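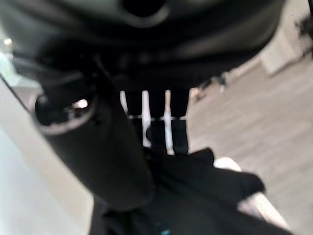
Finished The Killden Road at ten past one this morning, and I have work in a bit, so this will be quick and probably not very tidy. It's the second of Greer Skinner's Gralville books. I read the first one on a train in October and liked it well enough, forgot half of it, bought this anyway. Glad I did. Skinner does dark better than almost anyone I've read lately, and I mean plain dark, black on black with soft grey edges where one thing stops and the next might start. There's a bit in the pump house where you get two whole pages of that and nothing happens and I had to put the kettle on after.

Plot, briefly. Haldane is back, retired from the police, doing the books for a haulage firm and bad at it. A lorry goes missing on the Killden road with 400 cases of something in the back. No driver. Then the driver's sister turns up at Haldane's door with a key and no idea what it opens. That's chapter 2 and I won't say more. Well, a bit more. The key matters much less than you think it will and I was cross about that for a day.

What I liked: the sister. She lies constantly, about small stuff, what she had for lunch, which bus she got. Haldane notices and never says. By the time she tells the truth about something you nearly miss it. Also the weather, there's loads of it. Also the haulage yard, which smells right, I did a summer in one.

What I didn't: the Clirnico chapters. Clirnico is the company behind the company, and everyone who works there talks like a leaflet. Might be on purpose. Still dull. Fifteen pages in the boardroom when I wanted to be back out on the road with the sister. I skimmed, went back, skimmed agian.

And chapter 36. If you've read it you know. The brother thing. I don't think it's set up properly, there's one line in the first book (I went and checked) and that's your lot. My other half says it's obvious from the dog. I did not get it from the dog.

Do you need to read the first one? Probably yes, for the leg and for why Haldane won't go into the church. You could manage without.

The cover is awful by the way, some running man, there is no running man in it. Haldane can hardly do stairs.

Borrowing the third off my mum when shes done with it. She's a slow reader and folds the corners down, so could be a while. Right, bus.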